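The Long Way to a Plain Overshirt

Drutirik has made more or less the same wool overshirt since 2000. This fall it changes the collar, the pockets and the cloth, and a few regular customers have already written in to complain.

The overshirt is called the Basent. It has a straight hem, a button front and sleeves wide enough to go over a sweater. It has never had a logo on the outside. For a label with a small range, it is the piece that pays for the others.
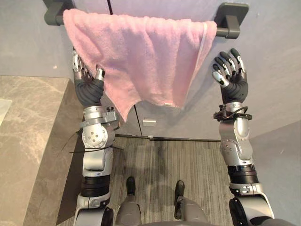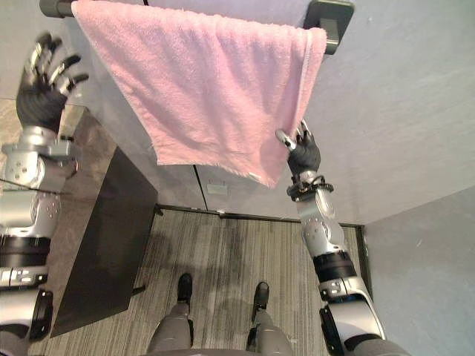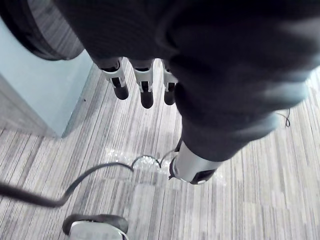 First two: pink terry cloth, hanging from a dark gray bar. Last: a fabric-covered robot hand above striped carpet.

Yvette Simard cut the first Basent on her own dining table, from a pattern she had taken off a work jacket and altered until the original was hard to find in it. She still keeps that paper pattern rolled up in a closet at the studio. The shoulder line has moved forward since then and the body has lost some width at the waist, but the sleeve is close to what it was.

"I got the sleeve right early and then left it alone," Simard says. "The collar I never liked."

The old collar was cut in one piece and stood up well for the first winter. After that it tended to roll outward at the points. Customers mostly put up with it. Some ironed it flat, others wore it turned up, and the shop staff at Paquette, the label's oldest stockist, used to steam every one before it went on the rail.

The new collar has a separate stand, cut like the one on a dress shirt but lower. It adds a seam and several minutes at the machine. It also changes how the top button sits, and that meant moving every other button down a little to keep the spacing even. Moving the buttons put the third one behind the chest pocket flap. So the pocket moved too, then lost its flap altogether.

Jaxon Robichaud joined Drutirik as a sample machinist and now runs production. His sample rail holds 19 versions of the new Basent, most of them in plain cotton, with notes in marker on the sleeves. One reads "too churchy." Another has three different collars pinned to it, one over the other.

"You make a change in one corner and you are chasing it all day," he says. "The flap was my favorite part of that shirt. I argued for it until about lunch."

The cloth was a separate problem. For years the Basent was made in a flannel with a raised surface on both sides. It was warm and easy to sew, but it pilled under the arms and along the side seams where a bag strap rubbed. The mill that wove it stopped making that weight, and the nearest match was thinner and came in brighter colors than Simard wanted.

She spent most of a year with swatch books before settling on a wool twill from Tollonell. It is flatter than the flannel and noticeably stiffer when new. The color range is narrow: navy, a brown with some red in it, a dull green and a charcoal that looks black in the evening. The twill frays more at a cut edge, and the inside seams are now bound in cotton tape. People who wear the shirt open will see the tape. In the green and the brown it matches the wool, and in the other two it is cream.

Binding the seams is slow work. Robichaud tried a folding attachment on the machine and gave it up after a week, when the tape kept slipping at the armhole. The machinists now fold it by hand as they go. The armhole is still the place where new people have trouble, and he gives them a stack of scrap armholes to practice on before they touch a real one.

The first run will be 635 pieces, split across four colors and seven sizes. The smallest and the largest of those sizes are new, and both needed their own fittings. Grading a pattern up or down by formula works for a few steps, Simard says, and then the pockets end up in the wrong place and the sleeves get too long. On the largest size the chest pocket sits closer to the button band than the formula said it should. On the smallest, the cuff has one button where the others have 2.

Paquette will take the biggest share. The shop had a few samples on its rail in May, without prices, so that regulars could try them on and say what they thought. Most people liked the collar. Several asked about the flap. One man who has owned four Basents tried on the navy, said it felt like somebody else's coat, and came back the next morning to try it again with a thicker sweater. He put his name down for the brown.

The stiffness came up often. Simard's advice is to wear the shirt indoors for a few evenings and leave it off the hanger overnight, over the back of a chair. She does not recommend washing it to soften it. Twill of this weight can go in a sink with cool water and a little wool soap once or twice a season, pressed and not wrung, then dried flat on a towel. Between washes, a brush and an open window are enough. The buttons are horn and should be kept away from a hot iron.

For owners of the older shirt, Drutirik will go on doing repairs. There is a bolt and a half of the old flannel left on the top shelf, and Robichaud has set it aside for elbow patches and replacement pockets. He has also been asked whether the studio would fit the new collar to an old shirt. He tried it on his own, a faded gray one. The stand pulled the neck in by half an inch and the top button no longer reached comfortably, so the answer is no.

He still wears it to work, with the top button undone. The new shirts go to the shops in September, starting with the charcoal.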